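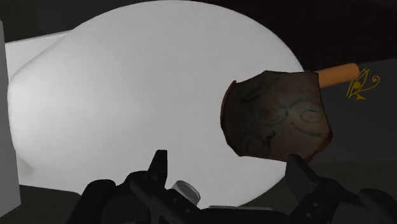 Operator, Automated Handling (2 positions)
Mondside, Finds Processing
Posted January 29, 2018

Mondside is moving part of its pottery sorting and repacking work to robot arms. We are hiring two operators to run the new stations alongside the existing team of 13. Both positions start in March.

What changes

Until now, handlers have picked up, turned and set down each fragment by hand, up to 900 in a shift. Under the new procedure, routine moves go to the arm. Operators rehearse each move in simulation, approve or reject the grip, and stay responsible for every release. Existing handlers keep their grade and move to inspection and records. Fragile or unstable pieces remain manual work. 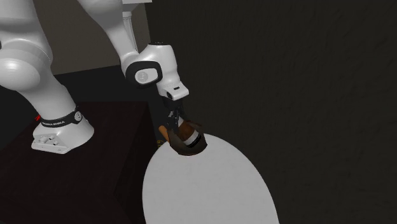 Duties

Set approach height and finger opening for each object type. Log failed grips and near contacts in Jitaro, our job tracking system. Stop the arm when a piece shifts — no supervisor approval is needed for a stop. Take part in the weekly review, where handlers can send a task back to manual.

Requirements

Experience handling ceramics or other breakable goods. Basic computer skills. Programming is not required; training is given on site by Trillau.

Conditions

Full time, day shift, seated and standing work. Screen time is limited to 2 hours without a break.

Apply in writing to Ngân Phan, Mondside, Kubíček Building. Include a short account of your handling experience.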